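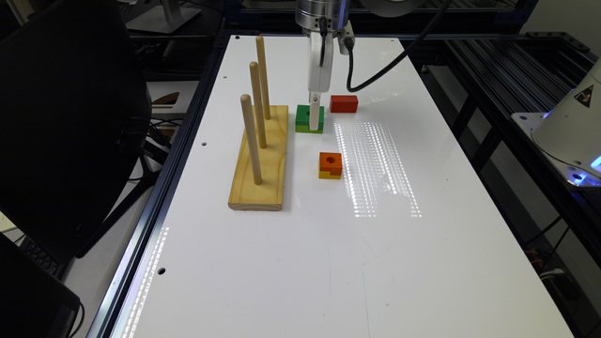 4.2 Procedure on the open day

The public session was held in December in the teaching laboratory at Brestby, with the workcell left in the position used for the trials reported in Section 3. Visitors entered in small groups and stood behind a line marked on the floor. Each group heard a short introduction from Anca Ursu or Genji Shibata, watched one handling sequence, and was then invited to put questions to the team. The introduction was read from a card so that all groups received the same account of the task.

The task was the peg-and-block puzzle described in Section 2.3. It was chosen for the visit on the advice of the education office at Wovham, which had found in earlier events that adults and children alike understood the goal without help. A visitor who has placed a block on a peg at home has a clear idea of how hard the action ought to be, and can compare that idea with what the arm does. We were interested in how the comparison affected the questions that followed.

Questions were noted by hand by Miyuki Nagano, who did not take part in the presentation. Across the whole day, 808 visitors passed through the laboratory and 2,804 separate remarks or questions were entered in the record. Remarks made in the corridor were left out, as were those addressed by visitors to one another. The entries were later sorted by two members of the team working separately, and disagreements were settled by discussion.

4.3 Contact between tool and block

A large share of the entries concerned the moment of contact. In the peg task the tool has to meet an opening that is only a little wider than the part going into it, and small errors in height or angle matter more than they do when a block is simply picked up by its sides. Figure 2 gives the arrangement on the table, with the gripper holding a light wooden stick in the centre hole of the green-and-yellow block and the three pegs of the base board still bare.

Figure 2. Stick and stacked block during the handling task. The red and orange blocks lie to the right of the base board. 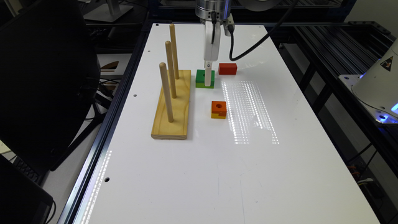 Perihan Güler asked whether the arm was slow by design or slow by necessity, and remarked that a child of four would have finished and gone off to find something else to do. The same point was raised in other words by many groups. The agreed reply was that the speed had been limited for the visit, and that the limit was lower than the one used in the trials – a fact which the card did not mention and which, in our view, it should have.

Two further themes appeared often enough to be coded in their own right. The first was failure. Visitors wished to know what the arm would do if a block were moved while the gripper was on its way, and several asked to move one themselves. The request was refused under the laboratory's safety rules, and the refusal was not always well received. The second was purpose. Visitors from the Stivard works tended to ask which part of a production line the puzzle stood for, whereas school groups seldom raised the matter.

4.4 Limits of the record

The notes were taken at speed and do not preserve exact wording in every case. Groups late in the afternoon were larger, and quieter visitors are likely to be missing from that part of the record. Tetsuya Hoshino has suggested that written cards be offered at the exit in future – a method already used at the Solís site – and this will be tried at the next open day. No attempt was made to follow up individual visitors.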